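Nadcombe picking software: progress report to the Lemow Fund
Prepared by Ohemaa Eshun, Nov 30, 2025

Summary
Work on the grasp planner is on schedule. The new perception module has been running on the arm since September, and the old one has been retired. One item, the recovery behaviour, has slipped and is covered under Risks.

Perception
The segmentation model was retrained on 700 labelled bin images. It now separates touching objects well enough for the planner to use its masks directly. Shiny surfaces still give poor depth readings, and Declan Quinlan is testing a filter that fills the gaps from neighbouring frames.

Planning and control
The planner used to reject any grasp within 21 mm of a bin wall. That margin is now worked out for each grasp from the finger geometry, so objects lying against the side are no longer skipped by default. Planning time is down to 4 seconds a pick. We would like it lower — most of what is left is collision checking against the hoses and the wrist.

Test set-up
Tests use the KUKA arm over a grey bin clamped to the bench, with a second bin behind it. Objects are mixed on purpose: hard and smooth, such as a cup or a bowl, alongside soft toys and a hairbrush. The soft toys remain the hardest for the planner, as their outline changes once gripped.
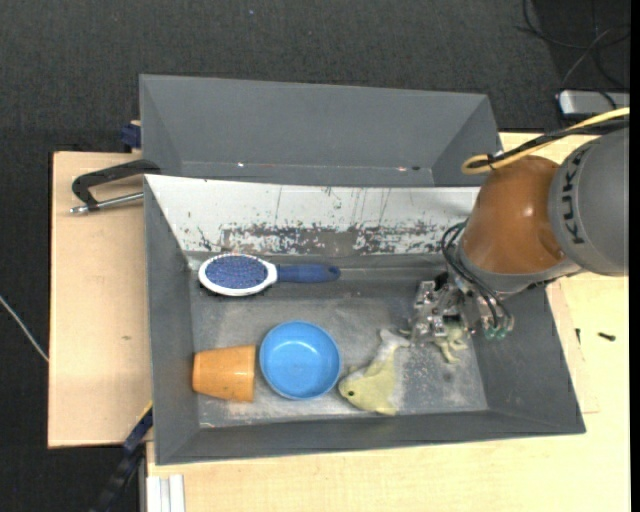

Risks
The recovery behaviour after a missed grasp is eight weeks late. The Ruvel logging tool did not record wrist forces at a high enough rate, and we had to replace that part of it.

Next period
Finish recovery, repeat the full test run, and hand the planner interface to Kowalczyk for review. No change to the budget is requested.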